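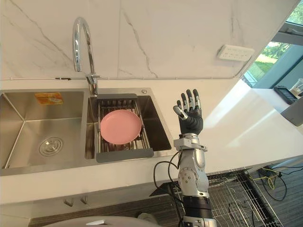
Tingate, 27 Mar 2020

Home Forum > Kitchen > Sinks and Counters

Thread: Drying rack inside the second basin, good or bad?

inum_kitchen wrote:
Hello all. I finally have time at home to think about my sink, so I ask for your opinions. It is a stainless steel double sink, the left basin is the larger one, and in the right basin I keep the drying rack, gray plastic frame with metal wires. The counter is white with a marble look and I don't like water standing on it, so the rack went down into the basin. At this moment it holds one pink plate and nothing else.

My question is this. My sister-in-law says that I have thrown away half of my sink. She wants me to put the rack on the counter with a mat under it. Who is right? The counter beside the sink is where I cut vegetables and I would prefer to keep it free.

pantry_moth wrote:
You are right and she is wrong. The water drips into the basin and goes down the drain. What else should a second basin do?

Guline44 wrote:
I must disagree, with respect. The second basin is for rinsing. I wash on the left, rinse on the right, and the dishes go on a rack on the counter. If the rack sits in the basin you rinse over the soapy water, or you let the tap run. My mother did it with two basins for 30 years and she used very little water.

pantry_moth wrote:
Guline44, and how many people use two full basins of water now? I wash in a bowl, rinse under the tap for a few seconds, finished.

Guline44 wrote:
I do. Every evening. Also the rack in the basin sits low, and you have to bend your wrist to put a big pot there. Try it with a soup pot and tell me.

inum_kitchen wrote:
The soup pot is a fair point. I dry the big pots with a towel at once, because they would cover everything. The rack gets plates, cups and small things. The faucet is a tall gooseneck and it stands at the divider, so I can turn it to either side. When I really need the right basin I lift the rack out -- it takes one hand.

slow_saucepan wrote:
Please look under the rack sometimes. I had mine in the basin and did not move it from winter to July. Under it there was a gray film and a teaspoon I had already replaced. Now I take it out every Friday and scrub the wires with a brush and vinegar.

inum_kitchen wrote:
I take it out on Sundays, but I confess I only rinse it. I will try vinegar. Is it safe on the counter if it drips? Mine only has the look of marble, but the wall behind the faucet is marble tile with gray veins, and I am afraid for it.

slow_saucepan wrote:
Keep it away from the tile! Vinegar leaves dull spots on real marble. Do the scrubbing inside the big basin and rinse well. For the wall use only warm water with a drop of dish soap, then a dry cloth.

tile_and_error wrote:
Agree about the marble. I would also wipe the line where the wall meets the counter, this is where the water stays. And I see you have a cable lying along exactly that line. I would move it up or away from the sink, it is not a place for a cable.

inum_kitchen wrote:
Thank you, I will move the cable. I look at it every day and I stopped seeing it.

Guline44 wrote:
Good advice about the cable. About the rack I have not changed my mind. Measure your counter. If you have 41 cm free on one side, a narrow rack fits and you still have a place to cut.

pantry_moth wrote:
And then the water runs under the mat and you are wiping twice a day. I had the Tai bamboo rack on the counter for one year. It became black at the feet and I threw it out. In the basin I have had no trouble.

Guline44 wrote:
Bamboo is the problem there, not the counter. Buy metal with a tray that has a spout.

inum_kitchen wrote:
I measured. On the window side there is enough room, but the light is best there and I like to look at the grass while I cut onions. So the rack stays in the basin for now. As a compromise I will try one week of rinsing your way, Guline44, with the rack out, and write here how it went.

Guline44 wrote:
That is all I ask. Use cold water for the rinse and change it when it becomes cloudy.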